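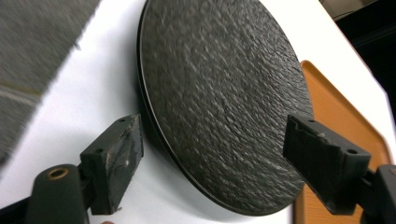 Stolano, 2023-09-04

Grasp width jumps around on dark textured disc, depth looks like Swiss cheese

Posted by pathirana_bench

Hi everyone, I've been reading this site for ages and finally have something worth asking. I'm working on the perception side of a pick-and-place policy, trained from demonstrations with a hand-held gripper. The object giving me grief is the round, nearly black one with the rippled, slate-like face. It has to be taken by its edges while it stands close to upright, and moved into the orange tray.

The wrist camera picture looks fine to me. My trouble is in the step after it. I run a segmentation model, fit an ellipse to the mask, and use that to work out how wide to open and which way to turn the wrist. On the white surface the mask is clean until the fingers get close. Then the black jaw pads and the black disc run together into one blob, the ellipse swells up, and the planner decides it needs a wider opening than the hand has. It backs off, the mask recovers, it comes in again, and round we go.

Depth doesn't rescue me either. The face comes back full of holes (I suppose it's the dark color and all those little ridges), and the thin glossy rim is mostly missing. I have 200 demonstrations so far, and in 17 of them the fitted width jumps right before the fingers close. I'd love to fix this in software before I go and collect more. Has anybody been down this road?

Posted by sarkwood_sam

Oh, I know this one well, and you have my sympathy! Black fingers on a black part cost me most of August.

What got me out of it was masking the fingers before the segmentation ever sees the image. Your camera is fixed to the gripper, so for any given opening the fingers land in the same pixels every time. Step through the whole range of openings with nothing in the jaws, save a finger mask at each step, and look up the nearest one at run time. Grow it by a few pixels so the soft, out-of-focus edges are covered too. Then fit your ellipse only to boundary points that don't touch the finger mask. You'll lose a piece of the outline on each side, but the top and bottom arcs are usually plenty for a robust fit.

The other thing I'd do - and please do this even if the masking works - is stop re-deciding the width on every frame. Fit it while the hand is still well back and the outline is clear, keep a running estimate, and let new measurements in only when the fit residual is low. The disc isn't changing size on you, so there's no reason for the planner to believe it has. Let the pose keep updating and hold the width steady. My loop of backing off and coming in again went away with that change alone.

On depth, I'd quit asking for it on the face. Fit the plane of the white surface, which ought to give you good returns, and work out the bottom of the disc from where it meets that plane. The tilt you can get from the ellipse, though watch out, there are 2 tilts that match any one ellipse and you'll need the earlier frames to pick between them.

Posted by nevton_user

just add more data. we had 1,192 demos for ours and never fit an ellipse to anything

Posted by pathirana_bench

Thank you both! Sam, I put in the finger masks and the width hold this afternoon and replayed the 17 bad recordings. All but one stay steady now. The leftover one has a lot of blur in it from a quick hand movement, so I'm going to try throwing out frames above a blur threshold and see if the running estimate carries me through. I haven't touched the tilt part yet and may well be back with more about that.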